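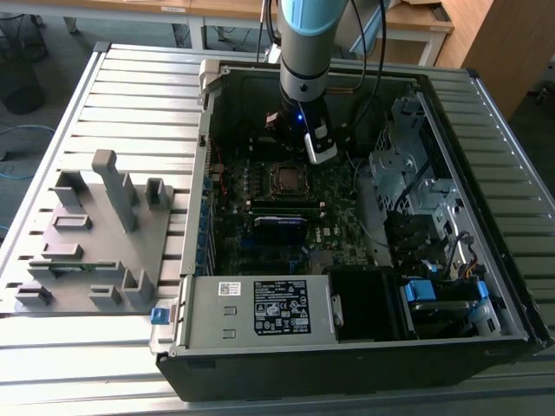 Let old computers get old

I've had the same desktop computer for a very long time, and I've reached the age where people feel able to comment on it. My neighbour saw it through the window when she came round about the bins and asked if it was for work. My niece asked if it had the internet. The man in Farkon, the electrical place on the retail park in Dustholm, asked me what year it was from, and when I told him he did a sort of wince, as if I'd said I'd been walking on a broken foot.

It had got slow, that was all. I wanted to know if I could put more memory in it. He said he could do me a new one for £348 and that by the time I'd messed about with the old one I'd wish I'd just done that. I said I'd have a think, and I went and sat in the car and felt oddly cross, and I've been cross for long enough now that I may as well write it down.

A computer isn't a carton of milk

We've got into a habit of talking about computers as if they go off. Somebody will tell you theirs is seven years old in the same voice they'd use about a dog with bad hips. But what do most of us do with them? I write letters. I do the accounts for our allotment society (which come to a single page, most of it manure). I look up bus times, I shout at the council's website and I keep far too many photographs of the same bit of coast. None of this is much harder work than it was ten years ago, and where it is, that's mostly because web pages have got fatter, with a video that starts by itself in the corner and a box asking if I'd like to subscribe to something.

So the machine gets the blame for what other people have piled on top of it. I think that's a bit unfair. If the council kept making the kerbs higher you wouldn't say your knees had become obsolete.

In the end I took mine to Bùi, the repair shop at the top of the hill in Gendum. You'd miss it if you didn't know, it's between the dry cleaner's and a place that does school uniforms. They took the side off and looked, which the man in Farkon hadn't offered to do, and they told me there was room for more memory and that a different drive would make the biggest difference. I went and had a bun. They did both, and charged me less than my last pair of glasses.

It starts up now before I've got my cardigan off. I'm not claiming it's as good as a new one, I'm sure a new one would be lovely! It does what I ask, though, and I know where everything is.
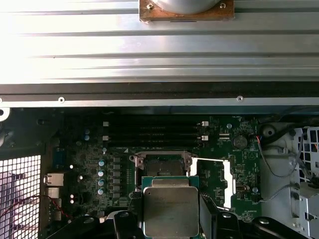 The lid problem

What I really want to grumble about is lids. The nice thing about those big old towers is that the side comes off. You may not want to go in there yourself (I don't, particularly), but somebody can, and the memory is a stick that sits in a slot and can be swapped for another stick. It's about as mysterious as changing a hoover bag.

Then look at what we've been sold since. Plenty of the thin, pretty laptops have their memory fixed to the board for good, so whatever you picked on the day in the shop, when you were tired and wanted your lunch, is what you've got until you throw the thing away. Batteries get glued in. Screws have funny little star-shaped heads so that you can't use the screwdriver from the kitchen drawer. I'm told there are good reasons for some of this, and that people like their laptops thin. Do they, though? I've never heard anyone say the trouble with their life was the thickness of their laptop.

I'd happily carry an extra bit of weight for a lid, and I'd pay a bit more for one as well. What I'd like is a line on the ticket in the shop, next to the price, telling me which bits can be changed later and which can't. Fridges have had their coloured stickers for years and we all managed to learn those.

What it costs to keep going

I do want to be fair about this. Some old machines aren't worth saving. My brother-in-law spent a whole January and more than £200 on a laptop that then died anyway, and he'd have been better off with a second-hand one and a holiday. Old computers can be thirsty with electricity too. And there comes a day when the security updates stop, and you shouldn't be doing your banking on something that's been left out in the rain like that. People wave that last one away and I don't think they should. I'd want a proper answer from the makers about why the day comes so soon, when the machine underneath is perfectly able to carry on.

There's also the fact that I've got a repair shop I can walk to. Not everybody has. The one in Dustholm closed and it's nail varnish now, so if you live that side you've got Farkon or you've got the post, and I can see why you'd take the £348 and be home for tea. I might have done it myself if it had been raining.

But if you've got somewhere like Bùi near you, do take your slow old thing in before you replace it. Ask them to have the side off. They're open till five, closed for lunch, and the buns are from the bakery two doors down.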